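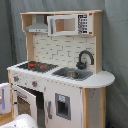
# Chapter 3: What a Gripper Trial Can Tell You

Every supplier of grippers has a number. The Cenell brochure we used in the first edition gave a grasp success rate to one decimal place, above a photograph of a hand holding an egg. What it left out was how many eggs there had been, who had placed them, and what the hand did when it missed. Students copied the number into their reports all the same.

This chapter is about how to run a comparison that deserves a little more trust than that. It will not make you popular with people who have already bought the equipment.

## 3.1 The task comes first

Most weak trials begin with a gripper and go looking for something it can do. A two-finger hand is shown picking up blocks, a suction cup is shown lifting flat boxes, and both come out well. You have then learnt that each maker knows its own product. Write the task down before you choose the hardware, and write it so that a stranger could set it up again.

Kitchens are a popular choice of task, and a child's play kitchen is a popular stand-in for a real one. I have mixed feelings about this. It is cheap, it stays put between runs, and it gives the hand several different things to deal with.
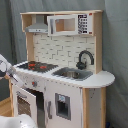
A stand-in is only as good as the demands it shares with the real thing. Take the oven door, which hangs open here, swung out to the left, while the dark gripper is up by the left end of the countertop, close to the stovetop. An arm that has to work in that corner must allow for the door below it, and that much carries over to a real kitchen. The burners do not. They are red markings on a black panel, and a camera that learns to find them has learnt to find red markings. The metal bowl in the sink is more useful than it looks, as shiny surfaces upset many depth cameras, and a trial that leaves them out is being kind to somebody.

Before accepting any result from a set-up like this one, ask:

- Which parts of the task depend on grip, and which only on reach?
- Was the starting position the same for every gripper?
- Who decided what counted as a success, and when?

The last question causes most of the arguments.

## 3.2 Small numbers, large claims

Suppose the Foley gripper opens a door 17 times without a miss and the Humora gripper fails once in the same number of tries. It is tempting to name a winner. Don't. One failure is very weak evidence of a difference, and if the Foley runs were all done after lunch by a practised operator — this happens more than anyone admits — you may be comparing operators.

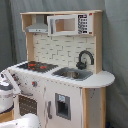
The usual cure is to mix the order, so that neither gripper gets all the early runs or all the late ones. Donal Ó Dálaigh, who taught this course before me, made his students draw the order from a tin. A controller can do the same job with a random list, though I would still check it. An old Flarnotix controller we used shuffled its 66 runs into exactly the same order each time it was switched on.

More runs help, but only against chance. If the camera was knocked in January and not recalibrated, 301 runs will give you a very precise wrong answer. Section 3.3 sets out a log sheet for recording such things as they occur, with a column for failures that do not fit any of the headings. Expect to use that column a good deal.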